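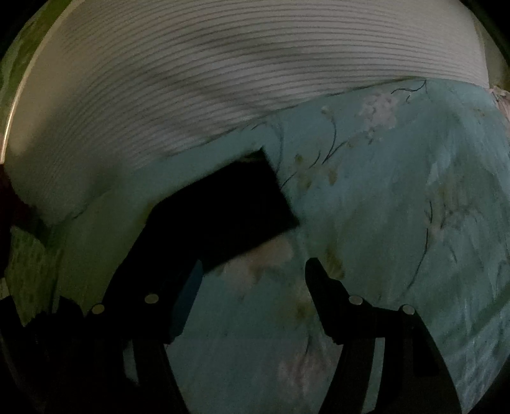

Chapitre 8
Bien démontrer un geste : règles de l'art pour la collecte à la pince tenue en main

Voici sans doute le chapitre que j'ai eu le plus de plaisir à écrire ! Les précédents parlaient de capteurs, de repères et d'étalonnage ; on passe maintenant aux mains, aux draps, aux tiroirs, à tout ce qui se plie et se froisse. Un robot qui apprend par imitation n'aura jamais que ce qu'on lui a montré, et la façon de montrer s'enseigne -- exactement comme on enseigne la soudure ou la prise de sang.

Commençons par le textile, qui pardonne peu. Un objet souple change de forme dès qu'on le touche, il se confond volontiers avec ce qu'il y a dessous, et deux démonstrateurs le saisiront rarement par le même endroit. Prenez un simple carré de tissu posé sur un lit. Faut-il le pincer par un coin, par un bord, par le milieu ? Les trois se défendent. Ce qui ne se défend pas, c'est de changer d'avis au milieu d'une série sans l'écrire nulle part.

C'est le sens de la première règle de la charte d'atelier de Wisbridge, que nous suivrons tout au long du chapitre : la consigne de saisie est rédigée avant la séance, en une phrase, et le démonstrateur la lit à voix haute. Cela fait sourire les étudiants le premier jour. Tarek Semaan, qui a rédigé la première version de la charte, y tenait pourtant beaucoup : une phrase qu'on n'arrive pas à lire d'une traite est une consigne qu'on n'arrivera pas à exécuter 20 fois de suite.

La deuxième règle concerne la vitesse. On travaille à un rythme calme et régulier, doigts ouverts à l'approche, fermeture franche, et l'on marque un temps avant de soulever. Les gens adroits sont souvent les plus difficiles à former (j'en ai fait les frais !) parce qu'ils enchaînent tout, corrigent en route, rattrapent un pli du bout du doigt. Or la main libre reste hors du jeu, sauf si la consigne la prévoit.

La troisième règle touche aux échecs. Une prise manquée se garde et s'étiquette comme telle. On ne l'efface pas, on ne la recommence pas en douce. Dans le projet Vilent, une équipe avait pris l'habitude de supprimer ses ratés en fin de journée ; sur 2000 démonstrations livrées, aucune ne montrait comment reprendre un tissu qui glisse, et il a fallu repartir en collecte à la rentrée de septembre. Benjie Enriquez raconte l'épisode en détail dans l'étude de cas qui clôt le chapitre. Lisez-la, elle est savoureuse.

Reste la question du lieu. Une chambre, une cuisine, une buanderie sont des espaces privés, et la norme interne d'Akosby est ici plus stricte que la nôtre : accord écrit de l'occupant, retrait des papiers et des photographies, vérification des enregistrements par une personne qui n'a pas participé à la séance. Nous comparerons les deux textes dans la section 8.2, avec leurs désaccords, car il y en a de sérieux.

À la fin du chapitre, vous devriez savoir :
rédiger une consigne de saisie pour un objet souple ;
préparer une pièce habitée avant une séance ;
étiqueter une reprise, un abandon et une prise manquée ;
relire la série d'un collègue et lui dire ce qui cloche.

Avant de poursuivre, faites l'essai chez vous. Posez un torchon sur un lit, écrivez votre phrase, puis confiez-la à quelqu'un qui n'a jamais suivi ce cours. Regardez sans intervenir -- c'est le plus dur ! -- et notez chaque endroit où son geste s'écarte de ce que vous aviez en tête. Gardez cette feuille, elle servira de point de départ à l'exercice Arrieta de la section 8.1.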